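Call for participants: home office study, spring round

Clilten is a small research office that studies how people work from home. We are now looking for 90 adults to take part in our new study. It starts in April and takes 6 weeks.

We want to learn how the working day changes when a person has no colleagues in the same room. When do you take the first break? Do you eat at your desk? How late do you still answer messages? There are no right answers, and we do not judge anyone's habits.

Who can apply

You are 18 or older, and you work from home at least three days a week. You can write short notes in English. Your spelling is not important to us. People who work for themselves are very welcome, because in the last round we had too few of them.
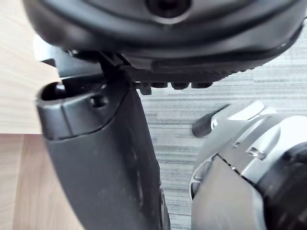
What you will do

Every working day you fill in a short diary on the Beltari website, one time before lunch and one time after you finish work. It takes a few minutes. In the third week we will call you for a talk of half an hour. At the end there is one group meeting online, and you may join it with the camera off.

What you receive

Each participant gets 200 euros after the last diary is sent. If you must stop earlier, we pay for the weeks you have completed. Please tell us in advance about longer holidays.

Your data

Your name is kept apart from your diary. Only Gizella Halász and Fedir Kobzar can see both lists. You can ask us to delete your answers at any time before the report is written.

How to apply

Send us a message through the contact form, with the word "diary" in the subject line. Tell us in a few sentences what your work is and which hours you usually keep. We reply to everybody, also to those we cannot take this time.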